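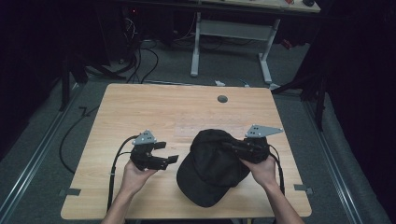 Nikbridge Community Workshop and Offices
Quarterly walk-through, ground floor and upper floor
January round, with comments

Marks used: OK = fine as found. FIX = to be put right before the next round. WATCH = look again next month. N/A = does not apply to this building.

Comments are written by whoever did the walk. Please write what you saw and where, and leave out guesses about who did it. Items carried over from the October sheet are marked (carried).

1. ENTRANCE AND EXITS

1.1 Front door opens fully and closes on its own. OK
Comment: Closer was adjusted in the fall. It shuts in one swing without slamming.

1.2 Outside steps and ramp clear, handrail tight. FIX
Comment: Handrail is tight at the top and loose at the bottom post. The lower bolt turns by hand. Salt bin is full. The scoop is missing again and a dustpan is being used in its place, which works, but buy a scoop.

1.3 Rear exit unlocked from the inside during open hours. OK
Comment: Tried it twice, once with an armful of boxes. The push bar is stiff in cold weather but releases.

1.4 Exit signs lit. FIX (carried)
Comment: The sign over the rear stairs is lit on one side only. Coming down the stairs you see it. Coming from the copy room you don't. This was on the October sheet. The lamp has been ordered from Bromuna and they gave no date.

1.5 Path to each exit at least as wide as the door. OK
Comment: The stacked chairs that used to be in the back hall have gone to the storage room. Keep them there, even on event nights.

2. FIRE EQUIPMENT

2.1 Extinguishers hung, tagged and in the green. OK
Comment: All gauges in the green. The one by the kitchen hangs behind the coat rack when the rack is full. Moved the rack over toward the window. If it drifts back, we should screw it to the wall.

2.2 Smoke alarms tested. OK
Comment: Tested on a Thursday before opening. All sounded. The alarm in the upstairs closet is hard to hear from the front office with the door shut. It can be heard, but only if the radio is off.

2.3 Fire doors not wedged. FIX
Comment: Found a folded piece of cardboard under the stair door. Took it out. Found it back after lunch. The room behind that door gets hot in the afternoon and people want air, so the real repair is the vent (see 5.2).

2.4 Alarm panel shows normal. OK

2.5 Evacuation map posted on each floor. WATCH
Comment: Both maps are up. The upstairs map still shows the old wall between the two small offices. It does not change the way out, but it confuses new people. Redraw when there is time.

3. ELECTRICAL

3.1 No damaged cords or plugs. FIX
Comment: The floor lamp in the reading corner has a nick in the cord near the base. Taken out of use and tagged. Please don't tape it. It needs a new cord or it goes in the trash.

3.2 No power strip plugged into another power strip. FIX
Comment: One found under the long counter in the front office. The printer, the shredder and a fan were on the second strip. Moved the shredder to the wall outlet. The fan is put away until summer.

3.3 Space heaters. FIX
Comment: House rule is no space heaters upstairs. One found, unplugged, behind a filing cabinet. Left a note on it. If a room is too cold to work in, write it on the sheet by the thermostat and it will be looked at.

3.4 Outlets near water have a test button that works. OK
Comment: Kitchen and both restrooms tested. The one left of the sink takes a hard press to reset.

3.5 Panel clear for three feet in front. OK
Comment: Mop bucket moved out. The tape line on the floor is wearing off and should be put down fresh.

3.6 Breakers labeled. WATCH (carried)
Comment: Most are labeled. Two still say "spare?" and one of those is not spare, as it runs the hallway lights. Wrote "hall" on it in pencil. Have the electrician confirm before anyone uses ink.

4. FLOORS, STAIRS AND STORAGE

4.1 Carpet flat, no lifted edges. FIX
Comment: Edge lifted in the upstairs hall at the threshold strip. A toe catches it easily. Pressed it down and put a mat over it for now. The mat is itself something to trip on, so this should not stay as the answer.

4.2 Stair treads and nosings sound. OK
Comment: Third tread from the bottom creaks but does not move.

4.3 Stairwell lighting. OK
Comment: Motion light takes a second or so to come on. It used to take longer. Good enough.

4.4 Shelving fastened to the wall. OK
Comment: All tall units pulled by hand at the top. No movement. The new unit from Bae came with plastic wall anchors, and those were swapped for metal ones when it went up.

4.5 Shelf loads. WATCH
Comment: The plate on the archive rack says 1000 pounds for the whole unit. It is hard to say what is on it now. Paper is heavier than it looks. Heavy boxes have been moved to the two lowest shelves, and nothing more should be added until the old files are sorted.

4.6 Nothing stored within 18 inches of the sprinkler heads. FIX
Comment: Holiday boxes in the storage room are too high. Three came down during the walk. The artificial tree is still up there because it takes two people.

4.7 Step stool and ladder in good order. OK
Comment: Ladder feet are fine. The label on the ladder gives a limit of 300 pounds, and that means the person plus whatever they are carrying. The step stool is missing one rubber foot cap but stands level on carpet. Do not use it on the tile until the cap is replaced.

5. HEATING, AIR AND WATER

5.1 Boiler room clear and locked. OK
Comment: Paint cans that were there in October have gone. Room locked, key on the hook.

5.2 Vents open and not blocked. FIX
Comment: The ceiling vent in the room behind the stair door is stuck nearly closed. The lever came off in my hand. That room overheats, and it is the cause of 2.3. Please treat this as the first repair on the list.

5.3 Filters changed. OK
Comment: Changed this month. Date written on the frame. Two spare filters left on the shelf. Order more before spring.

5.4 Hot water not scalding. OK
Comment: Kitchen runs hot but not painful. Restrooms are warm. Upstairs takes about a minute to warm up and always has.

5.5 Leaks. WATCH
Comment: Brown ring on the ceiling tile outside the upstairs restroom. It was dry to the touch. Drew around it in pencil, so the next person can tell if it has grown.

5.6 Carbon monoxide alarm. OK
Comment: Tested. Replace-by date is still more than a year off.

6. DESKS, TABLES AND SEATING

6.1 Tables stand level and do not rock. OK
Comment: One folding table in the meeting room had a leg lock that did not click. Bent the tab back and it clicks now. Check it every time you put it up.

6.2 Chair casters and bases sound. FIX
Comment: One chair in the front office has a cracked base. Crack runs most of the way through one arm. Moved to the dumpster area and marked so it doesn't come back in. The last one came back in.

6.3 Cables off the floor where people walk. OK
Comment: Cable cover in the meeting room is doing its job. It needs to be vacuumed along both sides, as grit collects there.

6.4 Paper cutter guard in place. OK
Comment: Guard on, blade latched down. The latch is stiff. Stiff is fine.

7. KITCHEN

7.1 Nothing stored on or over the stove top. OK

7.2 Microwave door closes and seals. OK
Comment: Clean inside for once.

7.3 Refrigerator temperature. WATCH
Comment: Read 41 degrees in the morning, which is right at the top of what we want. Turned down one notch. Read it again first thing, before people open it for milk.

7.4 Cleaning products apart from food. FIX
Comment: Dish tabs were in the cupboard with the tea. Moved under the sink. The bottle of Dronora descaler has no cap and has been placed upright in a bucket. Replace the bottle.

8. FIRST AID AND RECORDS

8.1 Kit stocked. FIX
Comment: Low on medium adhesive bandages and gloves. Eyewash is past its date. The tweezers have turned up in the pencil cup and have been put back.

8.2 Emergency numbers posted by the phones. OK
Comment: The alarm company's line ends in extension 537 now. The old extension was still on the upstairs card. Corrected.

8.3 Incident book up to date. OK
Comment: One entry since October, a bumped head on the open cupboard door by the copier. A bumper has been stuck to the corner of that door.

REPAIRS IN ORDER

First: vent lever (5.2), then the loose handrail bolt (1.2), then the carpet edge (4.1).
Next: exit sign lamp (1.4), eyewash and bandages (8.1), storage room boxes (4.6).
When there is time: upstairs map (2.5), breaker labels (3.6), tape at the panel (3.5), ladle-size scoop for the salt bin.

Put the finished sheet in the blue binder behind the front counter. The next round is in April. Bring a flashlight for the storage room, where the second bulb is out.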